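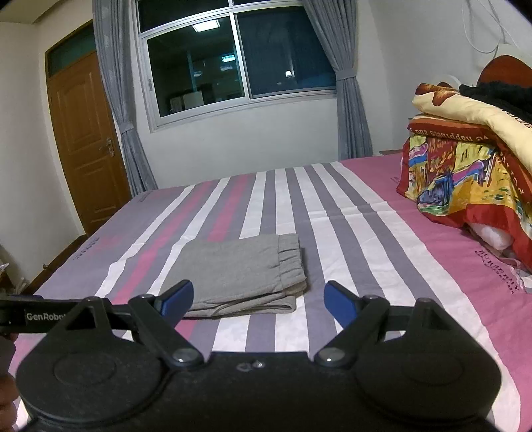
Figure 2.1 A bed with its sheet on.

Chapter 2
Reading a Stock Chart Without Panic

Okay, so in the last chapter we bought one pretend share of Tudness and felt very grown-up about it. Now we have to look at its chart (deep breath!), and I promise it's friendlier than it seems.

A price chart is a record of what people agreed to pay, day after day. When I started, I stared at the one for Noiphan for a whole evening in January and saw nothing but squiggles. What helped me was picking two things, the trend and the volume, and ignoring everything else until I was bored with them.

Say Tudness goes from $13 to $50 while more than 2000 shares trade each day. Is that a trend, or a lucky run? I used to say trend every single time. 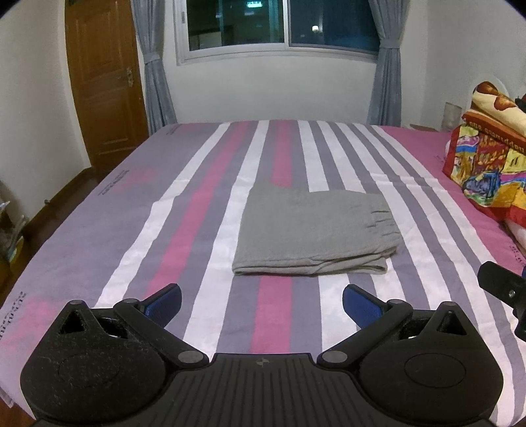

Babatunde Haruna read my draft of this chapter and told me I should make you check the volume first, before you even peek at the price, and I argued with him for a week before I gave in. So volume comes first, in Section 2.1, and we'll use Fledier for practice. Grab a pencil, and keep your Chapter 1 notes open at the page on buyers and sellers.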